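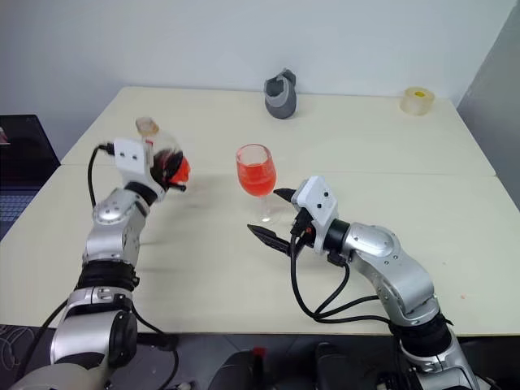
Table Service, Unit 3: Pouring from the Bottle
Handout for the evening group, Stalley Hall
Notes by Hollis Ambrose

Welcome back, everyone, and thank you for being so patient with the parking. Tonight we stay with the stemmed glass, and I know some of you feel you have poured plenty of drinks in your lives already – so had I, before Minoru Okabe watched me do it and very kindly asked me to start over.

Practice with colored water, please. Red or orange is best, as you can see the level from across the room and you'll notice your drips right away. For a standard pour we aim for 125 ml. Measure it once in a jug, tip it into your glass, and take a good long look at where it comes to (every glass is a little different, so do this again if you swap).

Set the glass down on the table before you pour. Bring the bottle to it, tilt slowly, and ease off a bit before you reach your level. A small bottle empties faster than you expect!
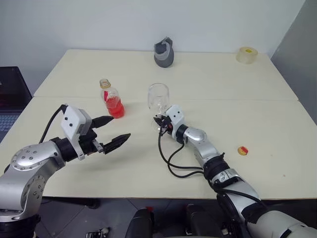
Handle the glass by the stem whenever you move it, and keep your fingers off the bowl. Stand the bottle upright between pours and put the cap back on if you're stopping to chat, which we all do.

For next time: 11 pours at home, with the level noted after each one. Aurel Pop has spare glasses to lend if you're short. Please wrap them well for the trip.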